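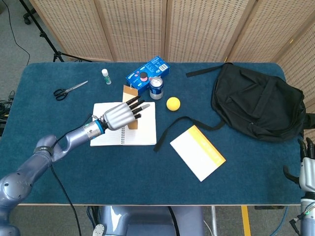

Nuanchan Ruangrit would like engineers to stop using "check" as a verb. It can mean look at, measure, test or tighten, she points out, and a translator working into Thai has to choose one of them.

4 min read

June
By Saskia Halliday

Ruangrit maintains the English–Thai term base for Lestton, which makes pumps and valves for water treatment plants. It holds 2,051 entries. Each consists of an English term, a Thai term, a definition, a source and a status, and the status is either approved, provisional or withdrawn.

"Withdrawn entries stay in," she says. "If I delete one, somebody proposes it again the following year and we repeat the whole discussion."

She inherited the term base as a spreadsheet with seven columns, two of them unlabelled. One turned out to hold page references to a manual that had been out of print for years. The other held initials. Prasert Sangkhawat, who edited the Thai manuals before her, identified most of them over the telephone.

The first task was duplicates. "Gland", "packing gland" and "gland follower" had been given the same Thai term by three translators, although the manuals used the first for two separate parts. Ruangrit asked the design office for drawings and rewrote the definitions before touching the Thai.

"You can't fix the target side first," she says. "I tried it with seals, and had to do them all again."

A new term now enters as provisional and remains so until it has been used in four published documents without a query. The number was set by Sombat Wiriya in the service department, who had asked for ten. Ruangrit had suggested two. 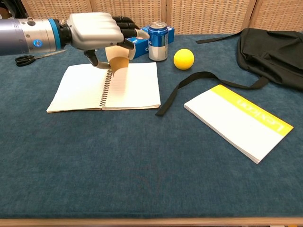

Loanwords

The longest arguments concern transliteration. Field technicians often say the English word — "coupling", for instance — and write it in Thai script in several ways. Ruangrit's rule is to approve a Thai term where technicians already use one, and otherwise to fix a single spelling of the loanword and list the rest as forbidden variants.

Wiriya does not entirely agree. "A technician searches for what he says," he told me. "If the manual has a better word, he won't find the page."

The compromise is in the index, where the variants appear with a cross-reference to the approved spelling. It added seven pages to the last service manual.

Software

Ruangrit moved the spreadsheet into Tilent, a terminology package, after comparing it with one other. She chose it for the export format. The import took a Thursday and most of the following day, chiefly on account of line breaks inside the definition cells.

She still prints the provisional list and marks it in pencil. At present she is working through the entries for "check". Those already settled as "measure" have been approved, and "inspect" is waiting on a reply from the design office.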